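Breakfast and Front Room Helper, Part Time
Londari Guest House, Jarman

We are looking for a kind, steady person to join us at Londari for the season, starting in April and running until the leaves are down. If you like mornings, and you like people before they've had their coffee (which is a particular gift, we think), please read on.

The house has 28 beds over three floors, and on a full weekend the breakfast room gets lively! You would set up from 6:30, put out the bread and fruit, keep the coffee going, clear as guests finish, and then help with the front room until 11:30. Most of our guests come for the walking on the Flullska trail, so there are plenty of questions about boots, buses and weather, and you'll soon pick up the answers from the rest of us.
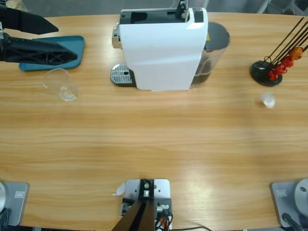

Tray and glass on one of our wooden tables.

We don't ask for hotel experience. Friendly manners and a fair amount of lifting matter more, and you should be comfortable on your feet for a whole shift. A second language would be lovely, but plenty of us get by with one and a lot of pointing.

Pay is $655 for each two-week period, with breakfast included and a share of the tips. Staff also get a pass for the Fevis ferry, good for 60 rides, and you're welcome to use it on your days off. There is a small room available over the laundry if you live far away, so do mention it when you write.

To apply, send us a page or so about yourself, along with 3 references, or drop your letter at the front desk any afternoon before 4. We read every one, and we'll write back either way.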